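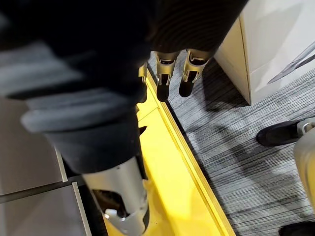

The sleeve is the part to argue about

Vivow sells its three-fingered hand as a complete product, and the price list treats the fabric arm cover as an accessory. I think that is the wrong way round. The fingers are good: metal knuckles, black rounded tips, sensible clearances. The cover decides whether the thing can be kept in service.

Cloth folds. On a bare forearm you can inspect a joint at a glance, but under a sleeve you inspect the sleeve. Muchen Hou, who fits these units for Sowerby, allows 27 minutes to strip and refit one. Rokier's rigid shell takes longer to fit the first time and far less after that. It also leaves fewer places for dust to settle.

The counter-argument comes from Chenxi Yan at Fleltana, who points out that a shell adds weight at the worst end of the arm. She is right, and for light picking I would accept the cloth. For hire work, where a unit may change hands every week, I would not.

Then there is cost. A replacement sleeve is 63 pounds and the shell is 170. Vivow suggests a new sleeve each January, so the shell is cheaper by the third year — assuming the mounting holes stay the same, and Vivow has made no promise on that. It should make one in writing, and put the cover on the main price list.

Related
Rokier shell: fitting notes
Wrist cameras and cable wear
Sowerby hire terms compared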